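Stems checked against the delivery note from Golano before lunch. The note says 400 mm for the roses; the one I measured came to 326, so the vase depth will have to be worked out again. Ülle wants the arrangement low enough to talk across.

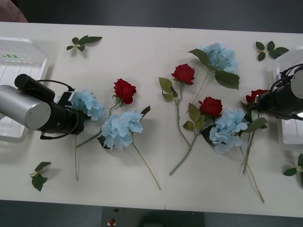

Bavosis, Monday

Four red roses and four pale blue hydrangeas laid flat on the white table. All artificial, long green stems, few leaves. The blue is weaker than I had expected — acceptable beside the red. Austra prefers the hydrangeas at the rim. Wire cutters still to buy.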